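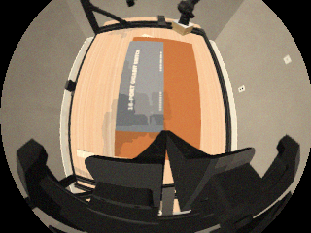

Namance Box Handling Set: README

20th December, by Ekow Antinga Atinga

Namance is a set of simulated pick-up runs for a two-finger gripper, sold by Jindell with the Zarkel gripper kit. You can also license it without the hardware. The views come from a wide camera at the wrist, and every run is rendered. There is no real-world footage in this release.

What you get

The set has 1277 runs. Of these, 1000 are for training and the rest are held back for testing. Each run has the camera view, the joint positions, the finger opening and a short written task such as "pick up the switch box." The items are boxed retail goods on a wooden table, most of them lying flat.

Setup

Unpack the archive into an empty folder and run the check script before anything else. It compares file sizes against the list and prints the names of any that don't match. The loader reads one run at a time. On our office machine a full pass takes 18 minutes.

Lens

Views are stored with the fisheye curve left in and black corners outside the circle. A flattening script is in the tools folder. It trims the outer ring, so keep the originals if your model uses the table edges or the rails.

Known problems

Small print on the boxes can't be read at this size. Large lettering usually can. Box art is low resolution and looks blocky up close. Contact with thin cardboard is modeled as stiff, so squeezing a box won't dent it. In 20 runs the task text names the wrong item. They are listed in errata.txt and will be fixed in May.

License

One license covers one site. Trained models may be shipped in products. The renders themselves may not be passed on.

Comments

Osei: Does the flattening script work on the test runs too? It skipped mine.

Ekow Atinga: It does, but you have to give it the test folder by name.

Priit Kütt: Loader was fine for us. The stiff cardboard is a bigger deal than the README makes it sound, we had to retune grip force on the real kit.

Contact: Jindell support desk | © Jindell | Back to top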